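3.2 Round organizers and the small-bottle problem

Desk organizers are sold on the promise that everything has a place. Our 192 household entries suggest that everything has a place, and that the place is usually too wide. The round type is a short drum with a cup in the middle and dividers running out toward the wall, a layout that flatters pens and is less kind to anything else.

A small spray bottle is a good test. It is too slim to fill a compartment and too tall to hide in one, so it leans, with its nozzle past the rim. Salinas calls this "stored." Magaña, who coded the same entries, prefers "parked" — we kept both labels and let the two of them argue it out in the appendix.
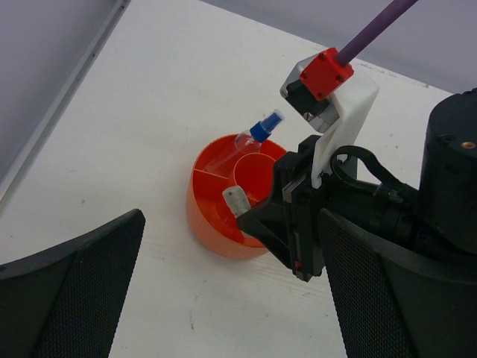

3.3 The table around the organizer

Participants in the Tevley survey tended to blame the container. We are more inclined to blame the table. A cluttered surface makes any organizer look heroic, and 80 respondents rated theirs while it was surrounded by mail. For our own comparisons we used a white tabletop with plain walls at the back and sides, and left its scuffs and specks alone. Most desks have worse.
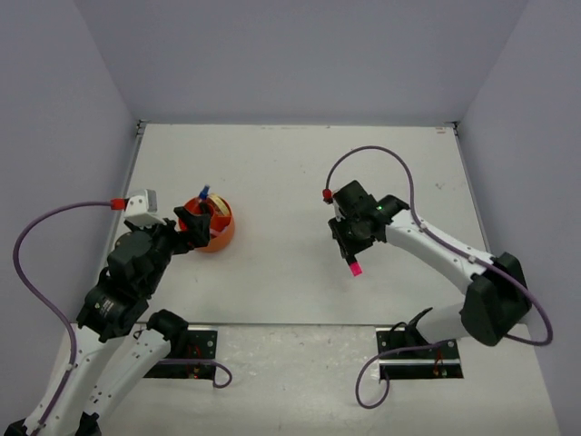 Figure 2. The white tabletop and its pale surrounding walls.

Ratings collected on this surface are reported in Section 4, along with Medrano's objections to them.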